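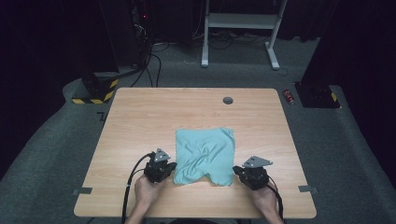
## 4. Registering a Leased Site in the Tower Asset Portal

This section explains how to enter a newly acquired rooftop or ground-lease site in the Pulorov portal. It applies to sites transferred to Provton from other owners, including those in the Duscombe portfolio. Sites built by Provton are registered under Section 5.

### 4.1 Before You Begin

Have the following on hand:

- the signed lease or the assignment of lease
- the site survey, with the height of the structure stated in feet
- the tenant list supplied by the seller
- your portal sign-in, with the Site Editor role enabled

Requests for the Site Editor role go to Piroska Borbély in Asset Records. Access is normally granted within one business day.

**Note:** A site cannot be saved as a draft until the lease number has been entered. If you do not yet have a lease number, stop and obtain one from the Leasing desk.

### 4.2 Creating the Site Record

1. Sign in and select **Sites**, then **New Transfer**.
2. Enter the lease number exactly as it appears on the first page of the lease, including any leading zeros.
3. Select the portfolio. For sites formerly held by Ledesma, select **Ledesma - Transferred** and leave the older **Ledesma** entry alone. The older entry is kept for billing history only.
4. Enter the street address. For ground sites with no street address, enter the parcel number and the county.
5. Enter the structure height. A structure taller than 345 feet opens a second screen for lighting and marking details. Complete every field on that screen.
6. Select **Save Draft**. The portal assigns a site code and displays it at the top of the page.
7. Write the site code on the paper lease file.

**Caution:** Do not use the **Back** button in your browser while a draft is open. Doing so may create a second record with the same lease number. Duplicate records can be removed only by Asset Records.

### 4.3 Adding Tenants

Each wireless carrier or other user with equipment at the site is entered as a separate tenant.

1. Open the draft and select **Tenants**, then **Add**.
2. Search for the tenant by its legal name. Trade names are not indexed.
3. Enter the start date, the end date and the monthly rent.
4. Enter the notice period in days. If the agreement is silent, enter 36 and check the box marked **Default Applied**.
5. Attach the tenant agreement as a single PDF file of no more than 960 pages. Longer agreements must be split and labeled Part 1, Part 2 and so on.
6. Repeat for each tenant, then select **Done**.

**Note:** Generators, shelters and fiber cabinets owned by a tenant are entered under **Ground Equipment**, and the tenant's name is selected from the list.

### 4.4 Submitting for Approval

1. Select **Check Record**. Missing fields are shown in red.
2. Correct any errors and run the check again.
3. Select **Submit**. The record moves to the approval queue and can no longer be edited.

Records are reviewed by Enda Coughlan or, for rooftop sites, by Tonantzin Orozco. A returned record carries a reason code - see Appendix C for the full list.

**Caution:** Rent payments to the landlord do not begin until the record is approved. Submit transferred sites before the November payment run if the first payment falls due in that month.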